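Robots at the Fesden repair benches: your questions

Will the arms replace bench staff?
No! All 30 of us are staying. The arms take over the repetitive handling, and we get more time for fault finding — the fun part.

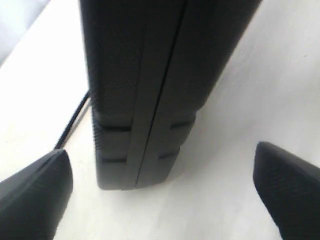
Gripper fingers open on either side of a dark gray case.

Do I need to know how to code?
Not at all. Training takes 2 afternoons with Shahnaz Sarkar, and she loves questions.

Can I stop an arm myself?
Yes, anyone can, at any time. Tell Kristof Segers afterward so he can log it.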